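Search this site
Enter keywords

Wiremau Robotics Club: Two-Arm Project Update

February 2021 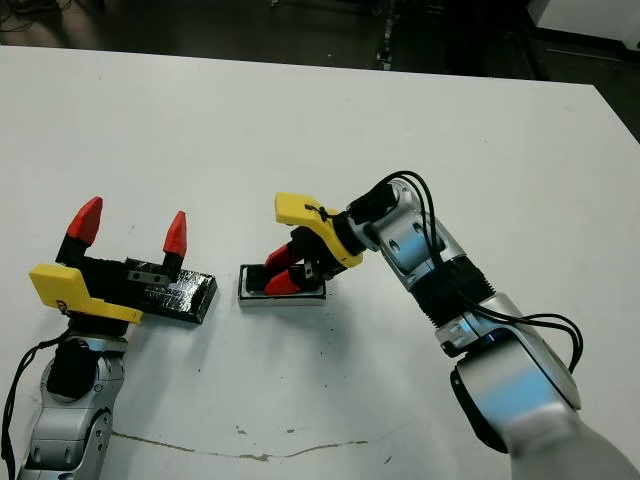 The handover task is now the main work item for the student team at Wiremau. The team spent the winter term on joint calibration and is now writing the routines that let two arms share one tabletop without entering each other's space. Both grippers use the same layout, with yellow brackets and red fingertips, so a grasp routine written for one side can be tested on the other with few changes. The right arm works at the small silver-rimmed tray, fingertips lowered into it, while the left holds its fingers wide open at the black taped block. Each routine is run 30 times before it is merged, and any run with an error over 2 mm at the fingertip is logged and repeated.

Cable routing is still under review - a loop that is too short limits wrist travel. The next target is 100 handovers without a reset, to be shown at the Nanside student meet in July. The control code is kept in the Pritlow repository, and members need an account before they can submit changes.

Related items
Mokgethi Cup: rule changes for student teams
Pritlow repository: how to request an account
Nanside student meet: entry form
Gripper maintenance notes, part 9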